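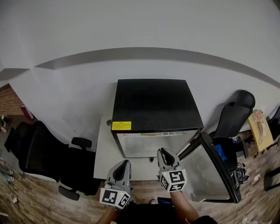 Attachment 1 of 1: mini fridge with the door open, sent in by Nima Heydari

Ticket 648
Product: Momuvon mini fridge, black
Subject: Frost inside and the door won't stay shut
Opened: March 11, 2021
Status: Closed

Nima Heydari wrote:

Hello there, and thank you in advance for reading all this, I know I go on a bit. We have one of your small black fridges in our office at Stalta and everybody here is very fond of it. It has kept our lunches and our oat milk going since last July without a word of complaint. For the past couple of weeks, though, it has been growing frost on the inside, and the door has started to drift open by itself if you don't give it a good push. I came in this morning and found it open by a finger's width and my yogurt was warm.

Here is how it stands. It's up against the wall on a low gray platform, with the door swinging to the right. The dial is at 4, if that helps. I haven't pulled anything apart yet because I didn't want to make it worse (my father once went at a freezer with a screwdriver and I still remember the hissing).

Is it the seal? Can I buy just a seal?

Momuvon Support replied:

Hi Nima, and please don't apologize, a long message saves us three short ones! I'm sorry about the yogurt.

Frost and a drifting door very often go together on this model. Warm room air gets in through the gap, the moisture freezes on the cold surfaces, and then the frost builds up until it holds the door off the frame a little more. So it may be the seal, but I'd like to try the easy things first.

I see the fridge is right by the wall and has that platform under it. Could you check a few things for me?

1. Pull it forward and tell me how much space there is behind it. We ask for 100 mm.
2. Put a level on the top, front to back. If it leans forward even slightly, the door will want to swing open.
3. Close the door on a strip of paper and tug gently. Do this at the top, the bottom and both sides, and let me know where the paper slides out easily.

Please leave the small yellow label on the front where it is while you're cleaning, and no screwdrivers or knives on the frost. Your father would understand.

Nima Heydari wrote:

All right, I borrowed a level from Gajewski downstairs, who were very nice about it and wanted to know all about the fridge. Results:

The gap behind was 43 mm. I had no idea it was that tight. I think it crept back over the months from people shutting the door with a hip.

It leans forward. Not a lot, but the bubble is clearly off center.

Paper test: firm at the top and on the hinge side, slides right out at the bottom corner on the handle side. The rubber there feels stiff and a bit flattened, and there was something sticky on it that I'd rather not identify.

Momuvon Support replied:

Wonderful, that's exactly what I needed. Here's what I would do, in this order.

Unplug it, take the food out and prop the door open. Lay a towel along the bottom and let the frost melt on its own, overnight if you can. Wash the seal with warm water and a drop of dish soap, especially that corner, and dry it well. Then warm the stiff part with a hair dryer on low, keeping it moving, and press the rubber back into shape with your fingers. Only do that with the fridge unplugged and everything mopped up, please.

Before you plug it back in, turn the two front feet out until the fridge leans back a hair, and set it at the full distance from the wall. Start the dial at 3.

If the corner still lets the paper go after that, the replacement seal is part 21, and our parts shop Kuliten ships it.

Nima Heydari wrote:

Done! It took the whole night to melt and two towels. The hair dryer trick was very satisfying. The paper holds at all four sides now, although the bottom corner is still a little softer than the others, and the door swings shut when I let go of it halfway.

I've ordered the seal anyway so we have one in the drawer. Please keep the ticket open a few more days in case the frost comes back?

Momuvon Support replied:

Happy to, Nima. I'll check in with you next week.

Note added by support: customer reports no new frost after seven days, dial still at 3. Seal received, not fitted. Closing at customer's request.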